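The Arm in Unit 4

Clive Tapley answered the roller door with a screwdriver in his teeth and waved me through to the back, past the lathe and a canoe that I gather has been "nearly finished" for a fair while. I'd come to Lerncombe to see a robot put the groceries away. I was hoping to pick up some tips for my own kitchen, to be frank.

The robot is called Wudska. It lives in a shared workshop behind the old feed store, where the members pay a bit each month for a bench, a key and a go at the kettle. Clive used to fix washing machines. Evie Parsons, who does most of the programming, was a physio before she had kids, and she talks about the arm exactly the way mine talks about my shoulder (it needs to stop hiking up before it reaches, apparently). Tracey Pickering looks after the wiring and has strong feelings about cable ties.

The whole thing began as a winter project for Tracey's mum, who can't bend down to low drawers any more. They'd looked at a commercial arm, nearly fell over at the price, and decided they'd have a crack at it themselves. "We thought May at the latest," Tracey told me. She didn't say which May!

I parked myself on a stool and stayed all afternoon. The job was simple enough to describe: can, cabinet, drawer. I've got a nephew who can't manage it, so I was keen to see how a machine would go.
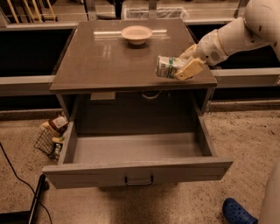
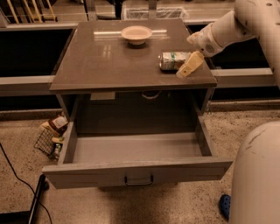
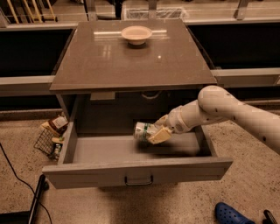
Can duty at Lerncombe, with the drawer open and the little bowl up on top.

Why a drawer is hard work

I'd assumed picking things up was the tricky part. Evie reckons it's everything on either side of that. Put the fingers down a touch too far on a hard top and the whole arm shoves against the furniture. Stop a touch too high and you've dropped somebody's lunch. A drawer is worse again, with walls to bump into and a front panel to clear, and the wrist has to come in on an angle that a person would find without thinking about it.

And cans roll. I know that sounds obvious, but I'd never given it any thought until I watched three grown adults discuss it for twenty minutes over a packet of Sustum ginger biscuits. Stood upright they're easy, Clive says. On their sides you have to be gentle letting go, and you want the fingers opening evenly or you've given the thing a push.

The glossy cabinet top has its own little following in the group. Shiny surfaces throw back the ceiling lights, and for a good while the software kept taking the glare for an edge. Clive's answer was to sand the top back. Evie's answer was that her mum doesn't sand her furniture and neither does anyone else's, so the software could jolly well learn. Evie won that one.

The notebook

They keep a log of every attempt in a school exercise book, which I loved. Carol Kettle started it, back when she was the only one who could be bothered, and her handwriting runs all the way to attempt 172. After that it's a mix of scrawls. They were up to 734 when I visited, with 61 of those marked "D" in red pen. I asked what D stood for and Clive said "dent".

Some of the entries are a delight. "Good grip, wrong cupboard." "Stopped to think, still thinking, gone home." One just says "Beverley's sandwich", and Beverley Crabtree, who rents the bench by the window and makes ukuleles, declined to elaborate.

What it's cost them

Less than a decent used car, more than any of them have told their partners. The biggest single spend was the motor controllers, which came from a small supplier called Kaijage after the first lot cooked themselves. Tracey has kept the burnt ones in a jam jar. If you're thinking of something similar, her advice is to buy the good connectors first and be miserly later on, and to label both ends of every wire even when you're sure you'll remember. She was sure she'd remember.

Evie's advice is to practise with the stuff you've really got in the pantry. Early on they used neat little blocks of foam, and got very good at foam.

I asked when Wudska might be ready to move in with Tracey's mum. There was a bit of looking at the floor. The arm still needs someone standing by, and her place has carpet, so that's the next job. Clive has an offcut coming from his sister's hallway, and they'll start a fresh exercise book once it's down.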